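Home | Books | Reading Order | FAQ | Contact

January
By Birsen Özkan

Questions about the Karakaya books

Do I have to start with book one?
The publisher says each one stands alone. I doubt it. Book three opens with a funeral for someone you'd have met in book two, and the magic is never explained again.

Is it really urban fantasy?
It's sold that way. There's a city, Boronis, and there are ghosts on its trams, but long stretches read like a family saga with a curse attached.

How long is the whole thing?
The paperbacks come to 2067 pages. The last volume takes up 744 of those, and I'd have cut 100 from the middle without missing much.

Is the romance any good?
People keep telling me it's a slow burn. Slow, yes. The two leads don't hold a conversation until chapter 45, and then they argue about a bridge.

Will there be a fifth book?
A title, Niltesus, has been going around the forums for ages. I've seen no cover and no contract news – only posts quoting other posts. I'd wait before getting excited.

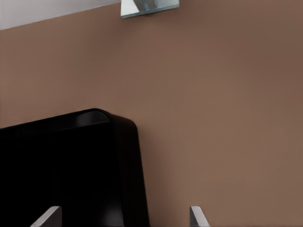
Eylül Karabulut wrote in to say that I'm being unfair, that the ending of book four only makes sense if another is coming, and that the witch's missing daughter can't just be dropped. Maybe. Plenty of series have dropped worse.

Are the audiobooks worth it?
Try the sample first. The narrator gives every demon the same growl, and book two has a lot of demons.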